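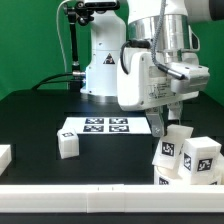

Progress report, Stallton Adult Evening Classes
For: the Priretti Fund
Period: start of grant to end of March
Prepared by Rianne Van Leeuwen

Short version first as I know you have a pile of these. Classes are running. English conversation is full, bookkeeping is nearly full, sewing is behind. Money mostly on track, one line over. Two requests at the end.

Enrollment

36 learners signed up across the three courses, against a target of 40. English conversation filled in the first week and we closed the list. Bookkeeping picked up late, mostly people who work for themselves and had just seen their tax bill. Sewing started with a small group and is still small. We advertised it as "garment repair and alteration" and I think that put people off, it sounds like a trade certificate. New flyer says "Fix your own clothes" and we've had calls already.

Attendance holding up better than last year. The dip came when the early bus from Plencombe was cut, which meant anyone from that side arrived twenty minutes into class. Moved the start to 6:30. Most of them came back. Two did not and we've lost touch with one, phone number no longer works.

English conversation

Going well. Amber Leemans is teaching both groups now, after our second tutor took a full-time job in January. It is a lot for one person. She has split them by confidence instead of by test score, so the quiet ones get a turn. The placement test we promised in the application was given once, at the start. We have not repeated it yet. Will do it in the last two weeks and send you both sets together.

Topics so far: calling the doctor's office, reading a lease, talking to a child's teacher, complaining politely. The lease session ran over by forty-five minutes and we did it again the next week as people brought their own.

Bookkeeping

Seven sessions done out of twelve. Covers invoices, mileage, keeping receipts, the quarterly estimate. We dropped payroll, no one in the room has employees. Put in an extra evening on spreadsheets instead, which should probaly have come first. Several learners had never used one and were lost by session three. Next round will open with it.

The printed workbook came back from Peeters with pages 14 and 15 swapped. They reprinted at no charge but it cost us two weeks, and we handed out photocopies in the meantime.
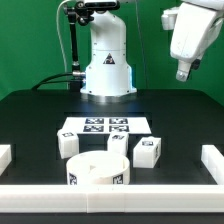 Amber Leemans would like it noted that the photocopies were fine and the learners wrote on them more freely than they do in the bound workbook, so could we please think about loose sheets for next year. Fair point. Loose sheets are cheaper too. I've asked Peeters for a price with three-hole punching.

Sewing

Behind plan. Four sessions held, six planned by this point. One canceled for snow, one because the tutor had flu and we had no cover. Both will be made up in April, already agreed with the building.

What they've done: hems, buttons, replacing a zipper, taking in a waistband. Zippers took two evenings. Next is patching and darning, then everyone brings in a thing of there own to finish.

Childcare

This is the line that's over. We budgeted for one sitter on one evening. Demand was there on both evenings from the second week, and turning parents away would have emptied the English class — so we paid for the second evening. Overspend to date is $500. Covered for now from the materials line, where the workbook came in under.

Money

Installment received: $3000, all of it now spent or committed. Tutor fees as budgeted. Room hire as budgeted. Materials under. Childcare over, see above. Full ledger attached separately, receipts are scanned and in the same folder. One receipt is missing (tea and coffee, first night), I've put a signed note in its place.

What learners told us

Mid-course forms went out in English and came back mostly blank, which we should have seen coming. Did it by talking instead, last ten minutes of class. Main things: they want more homework (!), a warmer room, and something over the summer. Bookkeeping group wants to keep meeting after the course ends, without a tutor. We've said yes to that if the room is free on Thursday evenings.

Not done yet

Second placement test. The volunteer handbook, half written. The meeting with the Plencombe library about running a class over there, postponed twice, once by them and once by us. Website still shows the old start time, fixing this week.

Requests

1. Permission to move the rest of the materials underspend into childcare through June.
2. An extension of one month on the sewing course so the make-up sessions fall inside the grant period.

An answer on the first one soon would help a lot, the sitter needs to know her hours. I'm in the office most afternoons until 5, or leave a message.

Rianne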